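Front loader smells like a pond, towels too. Close to giving up

1,062 views
13 comments
8 shares

anumw
2021-01-07
OK so we moved to the rental in Flernville in June and it came with a front loader. First one I've ever had, grew up with top loaders. Fine for the first couple months. Now every towel comes out smelling like a pond and by the time you've dried your face with one it's worse. Clothes are ok-ish. Sheets not great. Husband says he can't smell it, he can't smell anything.

Tried so far: vinegar in the drawer, more detergent, fancy scented detergent, then two of those cleaning tablets. Tablets helped for a week maybe. Landlord says "they all do that."

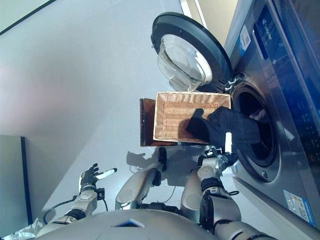
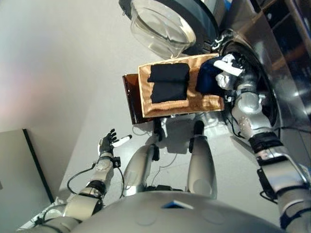

Washer with the door open, then looking down from above with the basket beside it.

Do I just buy a cheap top loader and put this one in the garage? Or is ther something I'm missing. Cold water for everything, if that matters. Detergent is Jovis liquid, the big jug.

mags_olah
Cold for everything is your problem. Right there. Towels need hot. Body oil, skin, hair stuff, none of it comes out in cold, it just gets moved around and sits in the fabric and then in the machine.

Hot wash, longest cycle you've got, nothing in it. Then towels on hot, no softener. Then come back and tell us.

tinpot_greg
"More detergent" jumped out at me too. Front loaders use next to no water. If you're filling the cap you're using way too much and it never rinses out. Two tablespoons. I mean it. Two. The cap is that big so you buy more jugs.

Run an empty cycle and look through the door halfway in. Suds with nothing in there = that's old soap.

anumw
Full cap. Sometimes a bit over for towels because of the smell :(

tinpot_greg
Yep. Feeding it.

sarita.n
Everybody jumps to detergent, but did you pull back the rubber? The grey gasket, the fold at the bottom. Stick your fingers in and pull it toward you, there's a whole gutter in there. When we bought our house in Covbridge I did this for the first time and found a sock, a hair tie, a lot of grey slime and what I think was once a raisin. Washer smelled fine two days after.

Rag, hot water, dish soap. Old toothbrush for the little drain holes. Gloves. Wear gloves.

Then the filter. Usually a small flap low on the front. Put a baking pan under it first and open it SLOW. I opened mine fast. The hallway carpet did not recover.

nomanb
Used to fix these, not any more, bad knees. Agree with most of the above. Order I'd go in:

Filter first. If it's packed with lint the pump leaves water in the bottom and you can clean the rubber all day, it'll still stink.

Then gasket, then the drawer. Take the drawer all the way out, there's a tab you push down at the back. Look up inside the hole where it was. Black up there? Scrub that. People miss it all the time.

Then the hottest empty cycle.

Also look at where the drain hose goes. If it's shoved way down the standpipe it can pull air from the drain back up and that's sewer smell, different from mildew. Pond sounds like mildew. Rotten egg would be the pipe. And if the hose sags low behind the machine, dirty water sits in the sag.

Don't buy a new washer. Seen people spend $300 on a used top loader over a clogged filter. They brought the same towels over to it and guess what the towels still smelled.

bran_ellis
I'm going to disagree with the crowd a little. Did all of this. Gasket, filter, hot cycles, door open, tiny bit of powder. For YEARS. It was like having a pet. Got a plain old top loader from the scratch and dent place and never thought about it again. Some people don't want to wipe down an appliance after they use it and that's fine??

Yes it uses more water. Yes it's rougher on sweaters. I don't own sweaters worth worrying about.

mags_olah
Branwen you say this in every washer thread lol. My front loader is older than my youngest and doesn't smell. I leave the door open and I wash hot once a week. That's the whole routine, I don't wipe anything.

Mine also spins so well the towels are half dry coming out. With the old top loader the dryer ran forever. You pay for that too.

bran_ellis
And I'll say it in the next one! Glad yours behaves. Mine had a door that wouldn't stay open unless you wedged something in it, and a toddler. Couldn't leave it open. You shut a damp drum with a tight seal, it goes funky, doesn't matter how little soap you use. That's a design problem and I'm tired of hearing it's my fault.

Not telling her to buy one tomorrow. She rents. I'd make the landlord deal with it. Did the lease list the washer as included? Ours did, with the make and everything, and that meant they had to keep it working. Smelling like a pond isn't working.

tinpot_greg
Door thing is fair with little kids. Some have a catch so it sits open a crack. A rolled washcloth over the lip does it too but a kid's going to pull that out in five seconds, ok.

Vinegar though – can we talk about the vinegar. I know everyone's grandma. I'd go easy. Once in a while in the drum, fine, but every load for months is not kind to rubber. Never ever with bleach, at the same time or right after. That makes a gas that can seriously hurt you. Anum if you've been doing vinegar, run a couple plain loads through before any bleach goes near it.

sarita.n
Good point on the bleach, should have said that.

On the towels themselves. Even with a clean machine yours may need stripping because they're full of old soap and softener. Bathtub, hottest tap water, washing soda and a bit of detergent, leave them till it cools. The water goes a color you won't like. Then wash with NOTHING added. Mine took two rounds. They also got their fluff back.

If you've got softener in the house quit using it on towels. It coats them and then they don't soak anything up, and the coating is what the mildew likes. Wool dryer balls if you miss the soft. Or nothing, scratchy towels are good for you, my mother's were like sandpaper and we all lived.

Don't leave the load sitting in there after either. I set a timer on my phone or it's the next morning before I remember.

anumw
OK. Got home, did the filter. Baking pan was not big enough. Three coins, a bobby pin, and a felt-like thing I decided not to look at. Smell was unreal, had to open the kitchen window and it's freezing out.

Then the gasket. Sarita you were right, slime in the fold all the way around the bottom. The drawer tab won't budge, I'm scared of snapping it. It's not my drawer. Hot empty cycle going now and there ARE suds, Greg. No soap in there at all and it's foaming.

Lease says "laundry appliances provided," that's it, no make. I'll email him anyway. Somebody mentioned powder, is that better than liquid? The Bugti store near me only carries the one kind.

nomanb
Suds with no soap, keep running it empty till they stop. Might be three or four times. Feels wasteful but do it.

Drawer tab, warm water on a rag, hold it against there a few minutes. It's old detergent gluing it in, happens constantly. Push the tab straight down while you pull, don't wiggle side to side. If it still won't go leave it and get what you can with the toothbrush.

Powder vs liquid, I like powder. Leaves less goo in the drawer. Plenty of people do fine with liquid if they measure. Any HE one. Don't need the expensive stuff, the scent is just covering things up. Finish your jug, two tablespoons at a time it'll last you till summer.

And wipe the door glass and the lip when you're done, takes ten seconds. Leave the drawer pulled out a little as well as the door. People leave the door open and shut the drawer and then wonder.

Email the landlord tonight while it's fresh in your head, say you cleaned the filter and what was in it. Goes better when it's in writing. If it comes back in a month after all this then it's the hose or the pump and that's his bill not yours

Share this thread (8)
Log in to reply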